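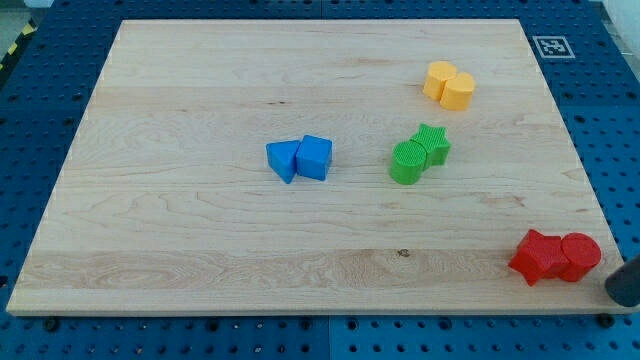 **Board finish for a lending collection of toys and activity materials**

Our library operates a small toy lending collection for families with children between the ages of three and seven, and I have been asked to prepare written care standards for it before the next lending period. The collection was assembled over several years from donations and purchases, and no records were kept of how the wooden items were finished. The item that prompted this inquiry is a plain maple board used for color matching, with small plastic blocks in yellow, blue, green and red set out on it in pairs. The blocks are simple to clean. The board is more difficult, as we do not know whether it has been oiled, waxed or left bare, and our current practice is to wipe every returned item with a household disinfecting spray. One parent has asked whether that is appropriate for wood that young children handle and occasionally put in their mouths.

I would appreciate guidance on three matters. First, how may we determine what finish, if any, is present on an item? Second, is the spray suitable for wood? Third, if we refinish our wooden items, what product would be acceptable for a public collection? We hold 38 wooden items in total, and there is no budget for replacing them this year.

Niamh Rafferty
Posted Jan 14, 2018

---

**Grutach**

Use mineral oil. It is what people put on cutting boards and it is sold at any pharmacy. Wipe it on, leave it overnight and wipe off the remainder in the morning. I would stop using the spray.

---

**Liltetti**

The previous reply is acceptable as far as it goes, but the inquiry concerns a public collection and deserves a fuller response. I was responsible for equipment in a preschool program for 11 years, and the following reflects our procedures there.

**Determining the finish.** Place a drop of clean water on an inconspicuous area, such as the underside, and observe it for several minutes. If the drop soaks in and darkens the wood, the surface is bare or the old oil has worn away. If the drop remains beaded, some finish is present. To distinguish wax from a hard film such as varnish or lacquer, draw a fingernail lightly across the underside. Wax will usually leave a faint smear, whereas a film finish will not. The test should be repeated on each item. Donated goods vary a great deal, and two pieces that look alike may have been treated differently by their former owners.

**Cleaning.** I would discontinue the disinfecting spray as a routine measure on bare or oiled wood. Repeated wetting raises the grain, and the residue must be rinsed off many such products before a child uses the item, which means wetting the wood again. The label on your particular product should state whether it is intended for porous surfaces. For ordinary returns, our staff used the following procedure:

1. Wipe with a cloth dampened in warm water and a small amount of dish soap.
2. Wipe again with a cloth dampened in plain water.
3. Dry at once with a towel.
4. Stand the item on edge, away from heaters and direct sun, until the following day.

Wooden items should never be soaked or placed in a dishwasher. Flat boards are especially prone to cupping if one face is wetted and the other is not, so both faces should be wiped even when only one is soiled. Where an item has been returned by a household with illness, we withdrew it from circulation and followed the instructions of our local health office.

**Refinishing.** Sand lightly with 200 grit paper, or whichever grade near that is sold locally, working along the grain. Remove all dust with a dry cloth. Food-grade mineral oil is suitable and inexpensive. It does not harden, however, and must be renewed. We applied it every August, before the new school year, and again whenever an item appeared dry. Nut-based oils should be avoided in a collection that serves the public, on account of allergies. Anything with old paint that is chipping should be set aside until the paint has been identified, and should not be sanded.

A card should be kept for each item, showing the finish, the date of treatment and the initials of the person who carried it out.

---

**Esteves**

I concur with Liltetti on the cards. I would add a caution about rags. Mineral oil is not a concern in this respect, but cloths used with linseed or other drying oils can heat up and catch fire if they are left in a pile. They should be spread out flat to dry outdoors before disposal. If your building is shared, please confirm where such materials may be kept.

I also have a question of my own. Does anyone know whether beeswax mixed with mineral oil holds up better than oil alone on items that are borrowed every week? We have used oil alone for 4 years and find that it wears off at the corners first.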